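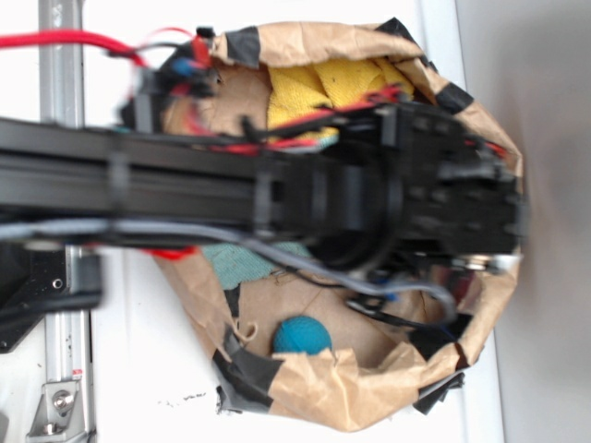

From: Charoen Paisan
To: Equipment Planning list
Date: 21 June 2020
Subject: Re: Equipment request for the Murnville bag-picking cells

Dear colleagues,

Thank you to everyone who sent remarks on the draft request. I am replying to the list so that the answers are kept in one place. Prasert's message is quoted first, and my responses follow in the order of his points.

Prasert Thongdee wrote:

> Before the request goes to Finance I would like four matters settled.
>
> 1. The draft asks for complete replacement of the arms at Murnville. I am not persuaded that this is needed. The beam and rail construction has served us well and the parts can be had from ordinary suppliers. The wiring is another matter. Anyone who has stood next to one of these arms has seen how the leads run over the beam and hang under the gripper. I would sooner see money spent there.
>
> 2. The Fleteck quotation covers cable carriers and connector housings but says nothing on installation. Is our own staff expected to do this work, and if so, has Radach agreed to release them?
>
> 3. There is no line for consumables. Paper bags tear, tape is used up, and towels and small test items go missing. In April we charged all of this to the general supplies account and were asked not to do so again.
>
> 4. Wannasri has asked whether its cell can be included in the same order. I have no objection but would like it stated who pays.
>
> Regards,
> Prasert Thongdee

On point 1, I agree, and the request has been revised. Replacement of the arms has been withdrawn for this budget year. The request now covers rewiring only, on the understanding that the beams, rails and brackets remain in service. The specification given to suppliers will require that all leads to the gripper be carried in a closed channel along the beam, with a single plug at the gripper end and a single plug at the rail end. At present a bundle of red and black wires crosses directly over the open bag, and there is a further tangle of black and blue wires below the gripper. Picking soft goods such as towels and cloths from a bag leaves very little clearance, and I would not want to buy a better gripper before that has been put right.

Prasert's question about the grippers themselves was raised with me separately. They are bulky for the size of bag we use. A slimmer housing may be worth pricing next year, and I have asked that it be entered in the planning schedule without a figure.

On point 2, the Fleteck price is $3000 for parts, delivered to Murnville. Installation is not included. I have obtained an undertaking from Radach that two technicians will be released for the work, at no charge to this request, provided we give 21 days' notice. Please note that the notice period begins when the parts are received and inspected, and not when the order is placed. Any cell being rewired will be out of service while the technicians are on it, and supervisors should plan their test work accordingly.

On point 3, a consumables line of $300 has been added. It covers brown paper bags, black tape, towels, cloths and the small balls used as test items. Bags are to be ordered in packs of 20. Staff are asked to record each pack when it is opened so that next year's line can be based on actual use. Bags with worn rims may stay in use for trial picking, but a new bag should be set out for any acceptance test.

On point 4, Wannasri may join the order. Its share will be invoiced by Fleteck directly to Wannasri and will not pass through the Murnville account. I would ask Wannasri to confirm in writing, with a cost code, before the order is released. If confirmation does not arrive in time, the Murnville order will proceed alone at the price given above.

Two smaller items were sent to me off the list:

Labels. Where a rail already carries a label, it should be left in place during rewiring. New plugs are to be marked at both ends, using the same numbering as the wiring sheet.

Tabletops. A request for darker work surfaces has been declined for the present. The white tops are to be kept and wiped down between runs.

Corrections to the revised request should be sent to me and copied to Prasert. Changes to the amounts must be supported by a written quotation. The request will be forwarded to Finance once both of us have signed it.

Yours sincerely,

Charoen Paisan
Equipment Planning, Murnville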